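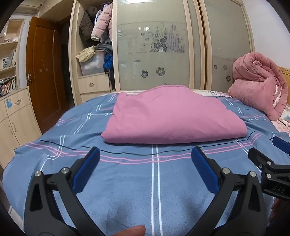

Folding on a bed differs from folding on a table in one respect that governs everything else in this unit: the surface yields. A mattress compresses under the hand, the cover moves with the cloth on top of it, and any crease made by pressing is weaker than the same crease made on a hard board. The usual compensation is to fold to a reference line instead of to a pressed edge. A printed bedcover supplies such lines at no cost. With plain pink fabric on a dusty-blue blanket, the parallel white stripes running out from under the front edge can serve as the center line, and the pink cross stripes as a guide for the front fold. Note that the cross stripes bend. A printed line on a soft cover is straight only where the cover has been pulled flat, so the center line should be checked at both ends before the first fold.

Household Textiles, Unit 4: Folding and Sorting on Soft Surfaces
Elwood Evening Program, Domestic Skills Series
14 shares 3 comments

4.1 Scope

This handout covers garments and small bedding folded on a made bed. Table folding was treated in Unit 3. Hanging storage is in Unit 6. Fitted sheets are excluded, as they require a separate method and are handled in the Saturday practical.

4.2 Terms

Front fold: the folded edge nearest the person folding. It should be the thickest and smoothest edge of the stack.

Back edge: the edge or edges opposite the front fold. Hems, ruffles and loose ends are directed here.

Hump: a rise in the top surface caused by uneven layers or by trapped air. A hump near the back edge is common when the hem is bulkier than the body of the cloth.

Step: a visible drop in height across the width of a folded piece. A step on one side means that the layers beneath do not reach the same line.

Ground: the cover on which folding takes place. Its friction matters more than its color. Fleece grounds hold the cloth; satin grounds let it travel.

4.3 Preparing the ground

Pull the cover toward the foot of the bed until the pattern lines are straight in the working area. The working area need only be slightly larger than the largest piece laid open. Smoothing the entire bed is optional and takes time better spent on sorting.

Remove pillows. Leave the layers below the cover in place, but check for ridges with a flat hand. A ridge under the cover transfers to the folded piece and is easily mistaken for a bad fold.

Stand at the side of the bed for pieces narrower than the forearm. For larger pieces, stand at the foot. Kneeling on the mattress is to be avoided, because the depression draws the cloth toward the knee.

4.4 Sorting before folding

Separate the load by thickness first and by owner second. The reverse order is more common in households and gives unstable stacks, with thick pieces resting on thin ones.

Class A — thin and plain: T-shirts, pillowcases, single-layer cotton.
Class B — thin with trim: ruffled hems, elastic cuffs, collars.
Class C — padded or quilted: lined jackets, quilted tops, padded vests.

Class C goes to the head of the bed, clear of the working area. Quilted pieces hold air in each stitched section and will not lie down on the first attempt. Class A is folded first. Class B follows, with trim directed to the back edge. Class C is folded last and is stored alone or on top.

The fabric samples used in class are Gratwood cotton at 160 grams per square meter and Gratwood quilted cloth at 505 grams per square meter. Handle both before the practical. The difference in the force needed to hold a fold is larger than the weights suggest.

4.5 Laying open

Every garment is laid fully open before the first fold. The purpose is to locate the seams. A garment with a contrasting center band or placket carries its own center line, and the lines of the ground are then used only for squaring the hem.
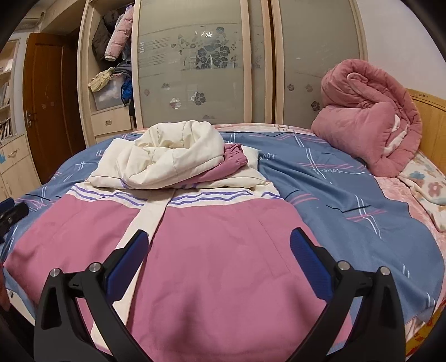

Fig. 4-2. Pink and cream garment laid flat, center band lengthwise; quilted piece heaped toward the head of the bed.

Points to check with the garment open:

1. The center band is straight along its full length. If it curves, lift the lower end and lay it again. Do not drag it.
2. The side panels are flat out to their outer edges. Vertical seams in the panels should run parallel to the band.
3. Horizontal trim, such as a striped strip across the upper edge, meets the band at a right angle.
4. No other piece rests on the part to be folded. A heaped piece pins the cloth beneath it and will skew the first fold.

Point 4 is the one most often missed. In practice the Class C pile creeps down the bed as work goes on, and cuffs or sleeves from it end up over the next garment. Move the pile before folding begins.

4.6 The three-part fold

Step 1. Bring the left panel over to the center line. Hold the band in place near the hem while the panel crosses.

Step 2. Bring the right panel over to the same line. The two edges should meet without overlap. An overlap produces a hump along the middle.

Step 3. Turn the hem up by one third of the length, then turn again. The last fold becomes the front fold.

Step 4. Press once with the flat of both hands, from the front fold toward the back edge. This drives air out through the open side. Pressing in the opposite direction traps it.

Shallow dents on the top surface after Step 4 are acceptable. A step on one side is not, and the piece should be opened to Step 2 and repeated.

4.7 Storage

The reference drawer for this course is the Smadi low chest, which takes stacks up to 273 millimeters deep. Front folds face outward. Class B pieces are alternated with Class A so that the trim does not build up at the back of the stack. Quilted pieces go in the Woser open bin and are not compressed.

4.8 Preparation for the practical

Bring two Class A pieces, one Class B piece and one Class C piece, clean and unfolded. Beds in the practical room have patterned covers. Students who normally fold at a table should read 4.3 again.

Written work: describe one garment of your own under the terms in 4.2, and state where its center line lies and how it was found. One page.

Next: Unit 5, Linen Cupboards and Shelf Spacing

1,950 views 14 shares 3 comments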